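Film and Television Production Management
Unit 4 handout: Release dates, delays and what happens when a project stops

Tutor: Peninah Bakilana
Read before the October seminar. Bring your copy with you, as we will be marking it up.

4.1 What this unit covers

Last unit dealt with how a film gets the go-ahead. Unit 4 picks up after that point and looks at projects that have been announced, staffed and partly paid for, and then do not appear when they were meant to. Newspapers tend to use the same few words for all of these: shelved, axed, in limbo, on hold. In the trade they mean different things, and for the assessment you will be expected to use them properly.

The running case is The Salt Road, a feature made by Larley Pictures and sold to the distributor Leclerc. We will use it in all sections. The papers are in the unit folder. Some of the figures have been removed at the request of the producer, Francine Lavoie, who kindly let us have the rest.

4.2 Terms

Development hold. The script exists and money has been spent on it, but no start date has been set. Writers may still be working. A hold at this stage costs little and is often not announced.

Pushed start. A start date was set and has moved. Crew may have been booked. Whether they are paid for the lost weeks depends on their deals, and this is where most of the arguments begin.

Shutdown. Filming has begun and has stopped. Sets are standing, equipment is on hire, and people are away from home. This is the most expensive kind of stop per day.

Moved release. The film is finished, or nearly so, and the date on which the public can see it has changed. The cost here falls mostly on the distributor.

Shelved. The film is finished and has no release date. A shelved film may still come out years later.

Abandoned. The owner has decided not to finish or not to release the work and has dealt with it in the accounts. This is rare, and very few films described as abandoned in the press have reached this point.

Turnaround. The company that developed the project lets it go to another company, normally in return for having its costs paid back. The first company may keep a small share.

Please do not use "cancelled" in written work unless you are talking about a television series that has been on air.

4.3 The Salt Road: outline

Larley Pictures optioned the novel and spent two years on the script. The director was attached early. The lead actor, Dwight Nguyen, came on after the third draft, and the finance was raised largely on his name. Leclerc agreed to pay an advance on delivery.

Filming was planned in two blocks. Block one was interiors, block two was location work on the coast. Block one was completed. Eleven days before block two, Nguyen hurt his knee in rehearsal and could not do the walking scenes, which made up most of the block. The shoot was shut down.

The break lasted five months. In that time the director took another job, the location permit ran out, and Leclerc asked for a meeting about the delivery date. The film was finished in the end with the same director and the same lead, and came out fourteen months later than first announced.

Note that at no stage was the film shelved, although it was reported as shelved at least twice.

4.4 Who decides

Students often write that "the studio" stopped a film. Try to be more exact. In the case of The Salt Road there were four parties with a say.

The producer. Francine Lavoie had day-to-day control and could stop filming without asking anyone. She could not start again without the agreement of the other three.

The distributor. Leclerc could not stop the shoot. It could refuse to pay if the film was delivered late, which came to much the same thing. The person handling the film there was Yao-tsung Kwan, and his letters are items 5 to 9 in the folder.

The insurer. The cast policy covered the lead and the director. The insurer sent its own doctor and had to accept the claim before Larley could count on the money.

The completion guarantor. This company promises the financiers that the film will be finished. If the budget is going badly wrong it has the right to take over the production. It did not do so here, though it did place its own accountant in the office.

4.5 The cost of stopping

Costs during a shutdown fall into two groups: those that go on whether or not you film, and those caused by the stop itself.

Costs that go on include office rent, storage, retained crew, equipment that cannot be sent back, and interest on the loan. On The Salt Road the largest of these was storage. The block one sets were kept in case of reshoots, in a warehouse rented from a company called Pusano at 3,000 a month. Lavoie said afterwards that she would have struck two of the three sets straight away if she had known how long the break would be.

Costs caused by the stop include travel home and back, cancellation fees, a second round of permits and the cost of holding actors to new dates. There were 68 crew on the payroll on the day of the shutdown. Eleven were kept on. The rest were paid their notice and released, and when filming began again more than half of them were working elsewhere.

Background performers are dealt with separately in the budget. The line for the harbour sequence was 3,906 and it was paid twice, once for the cancelled dates and once for the dates used. The agency terms allowed this. Read the cancellation clause (folder item 12) and work out the last day on which Larley could have cancelled without paying.

4.6 What is said in public

The publicist on the film was Nathalie Lachance. Her first statement was two sentences long. It said that filming had paused because of an injury and that it would begin again. It gave no date.

Compare this with the statement put out a few weeks later by the film's co-production partner, Wiltik, which did give a date. The date was missed, and the stories about the film being in trouble start from there.

Points to take from the two statements:

A statement with no date cannot be wrong about the date.

All partners should agree the wording before any one of them speaks. Larley's contract with Wiltik had a clause on this, but it only covered casting news.

Actors are asked about delayed films while promoting other work. Nguyen gave three interviews during the break. In two of them he said he had not heard anything new. This was true, but it was reported as bad news. Lachance had not sent him a line to use.

Crew talk. A call sheet or a cancellation email will reach a journalist within a day or so, and the public statement should be ready before the email goes out.

4.7 When the problem is a person

The Salt Road was held up by an injury. Other projects are held up by the conduct of someone working on them, and the position is different in several ways.

Insurance. Cast insurance generally pays for illness, injury and death. Bad publicity is not normally covered. Separate cover can be bought, but it is costly and the wording is narrow.

Contract. Many deals now include a conduct clause, which lets the company end the agreement if the artist does something that harms the project. Lawyers for well-known artists will try to limit it to criminal conviction. A company that has accepted the limited version has few options if there is no court case.

Timing. Before filming, a part can be recast. During filming, it depends on how much has been shot. After filming, the choice is between releasing, waiting and reshooting. Waiting is the most common choice, mainly for the reason that it can be reversed.

Other people on the film. A film held back on account of one person is also held back for everyone else who worked on it. Deferred fees and bonuses tied to release are not paid while it waits. This should be part of any answer you write on the subject.

4.8 Starting again

When a stopped film restarts, each department has to get back to where it was. The items below come from the restart plan for The Salt Road.

Continuity. Hair, weight, skin tone and age all have to match block one. Nguyen had cut his hair. Make-up asked for three weeks and was given two.

Wardrobe. Costumes had been packed clean. Those that were meant to look worn had to be broken down again.

Props. Small hand props go missing more than anything else. The list should be checked against the stills, item by item, before the set is dressed.

Contracts. Dates are written into every agreement. A new set of dates means a letter to each person, signed and returned.

Schedule. Put the hardest scenes in the middle of the first week. A crew that has been apart for months is slow on the first day.

4.9 Seminar tasks

Work in pairs. Written answers are not needed for tasks 1 to 3, but you should have notes to speak from.

1. Take the six headlines in folder item 15. For each one, say which of the terms in 4.2 applies at the date of the headline.

2. Draft a public statement for the day of the shutdown, no longer than 50 words. Then draft the line you would give to the lead actor.

3. Read Kwan's letter of complaint (folder item 7) and list what he is entitled to under the contract and what he is only asking for.

4. Prepare a props and make-up checklist for the restart, using the stills in the folder. One page.
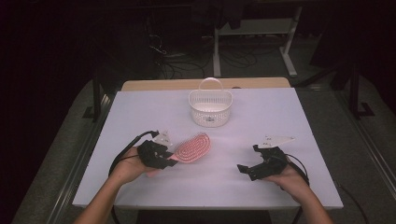

4.10 Reading

The course reader, chapters 6 and 7. Chapter 8 is useful on completion guarantees but is not required.

Folder items 1 to 15. Items 10 and 11 are long and you may skim them.

For the essay you will need one further case of your own choosing. Clear it with me by email first. Films that have been written about mainly as gossip are hard to do well, as the contracts and budgets are seldom available.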